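From: Reinaldo Vieira
To: textile-care list
Subject: Re: Dye transfer in mixed loads, and what we should be writing on the ward sheets

Valquíria Mendonça wrote:

> Our Berkthorpe site has started sending coloured patient clothing through
> with the whites again. The manager there says modern reactive dyes don't
> bleed and the old separation rule is a leftover. Is there anything on
> paper I can put in front of him? We had a rewash pile on Wednesday that
> I'd rather not see again. Most of it was white cotton gone pink at the
> seams. I also need to know whether it can be recovered or whether I
> should be writing it off.

Valquíria,

The manager is partly right, so it's worth separating the claims before you answer him. I've kept the headings from the old Oston procedure so you can lift whatever is useful.

1. What bleeds

A reactive dye that has bonded to cellulose is very stable in an ordinary wash. The trouble is the fraction that never bonded. It hydrolyses in the dyebath and stays in the fibre as loose colour, and the dyehouse is supposed to remove it by soaping off after dyeing. Soaping costs water, heat and time, and those are the things a cheap finisher trims. Two garments in the same colour from different suppliers can behave quite differently for that reason.

Direct dyes are another matter. They are held by weaker forces and will keep releasing colour for the life of the garment unless an after-fix was applied, and the after-fix itself wears down. Turquoise, deep red and bright pink are the shades I'd watch. Disperse dyes on polyester are mostly quiet at low temperatures but will migrate to nylon and elastane if the load sits hot.

You can't tell any of this by looking. A care label gives you fibre content and a wash temperature and nothing on dye class.

2. What picks colour up

Cotton and viscose accept loose direct and hydrolysed reactive dye readily. Nylon accepts acid dye at almost any temperature. Polyester is fairly resistant, but polyester-cotton sheeting will tint through the cotton component. Sewing thread is the one people forget. If a white garment is pink only at the seams, the thread has a different fibre or finish from the body cloth, and the thread has taken the dye first. Your pile fits that pattern.

3. Holding before the wash

Most of the transfer I investigated at Oston had happened before the machine was loaded. Damp items left in contact will mark each other, and the mark has sharp edges where a wash-borne tint is even. A mixed basket is harmless for as long as everything in it is bone dry, and no longer.
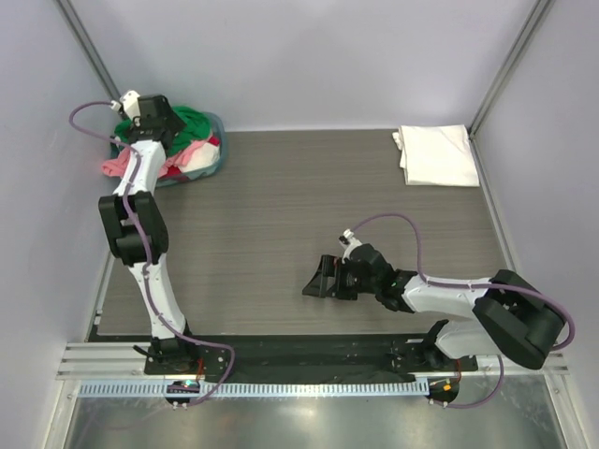

4. Sorting rule

The rule we ended up with had three streams: white, light and strong colour. Anything new to the site went in strong colour for its first washes whatever its shade. Pastels caused arguments until we gave up judging by eye and used a swab. Wet a piece of white cotton, press it on an inside seam under a weight, and look at it dry against an unused piece. If it marks, the item goes in strong colour. It's crude, but it catches the worst direct dyes and the porters could do it without a lab.

Please don't let anyone substitute colour-catcher sheets for sorting. They work by competing for the dye, and in a 57 kg machine a sheet or two has no chance against that much cotton.

5. Wash conditions

Temperature does most of the damage. Time and alkalinity come next. Keep the strong colour stream at 30 or 40 unless infection control says otherwise, and if they do say otherwise, use a chemical disinfection stage at low temperature and get it validated. Dip ratio matters too: an overloaded machine has less water to carry the loose dye off, and the items are pressed together for the whole cycle. Check that the first rinse begins promptly. We had a fault on the Zudov machine where a slow drain valve held the load in hot liquor for 9 minutes after the main wash, and we blamed the dyehouse for a month before somebody stood there with a watch.

6. Recovery

Don't dry the affected items. Heat makes the tint much harder to shift. If they have been through the dryer already, try anyway, but keep your expectations low.

For white cotton, rewash by itself at 60 with a normal detergent dose, then look. Most fresh tints of hydrolysed reactive dye come down a good way with that alone. If there is still colour, use a reducing stripper (sodium dithionite type) at the supplier's rate, with the room ventilated, followed by two rinses. Keep it off anything with metal trims or prints. Hypochlorite will take out some dyes and turn others yellow, and it costs you tensile strength each time, so I'd leave it as the final attempt before rag.

Coloured garments that have picked up a second colour are usually lost. Any stripper strong enough to remove the visitor will take the ground shade too.

7. Inspection after finishing

Check one item at a time, laid flat under a daylight tube, before it joins a stack. Look at collars, cuffs, hems and the inside of the neck label, where the label's own fibre often shows a tint that the body doesn't. Pull anything doubtful before the final fold, as a stack hides everything but its top layer.

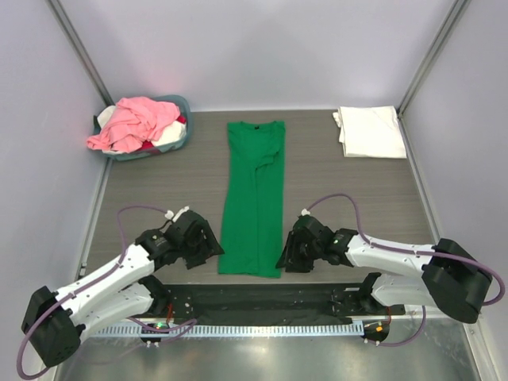

Leite disagrees with me on point 4 and asked for the objection to go on the list. The swab test, in Leite's view, gives false confidence, as a cold press under a weight says little about 40 minutes in warm alkaline liquor, and a pass tends to be treated as permanent. Leite would skip it and put every coloured item in the strong stream for good, accepting part loads.

I don't think that is wrong. It depends on volume. Oston was putting through 400 personal items a week and the part loads were costing us 8 extra cycles, which we couldn't fit. If Berkthorpe is smaller, Leite's rule is simpler and I'd take it.

For the manager, I would point to the supplier's wash fastness rating. Ask for both figures, change in shade and staining on adjacent fabric, against the multifibre strip. People quote the first because it is usually the better one. The staining grade for cotton is the one that bears on your whites. If the supplier can't produce it, treat the garment as untested and sort it accordingly.

I can send the old ward sheet wording if you want it. It still has our stream colours on it, so you'd need to change those to match your own bags.

Reinaldo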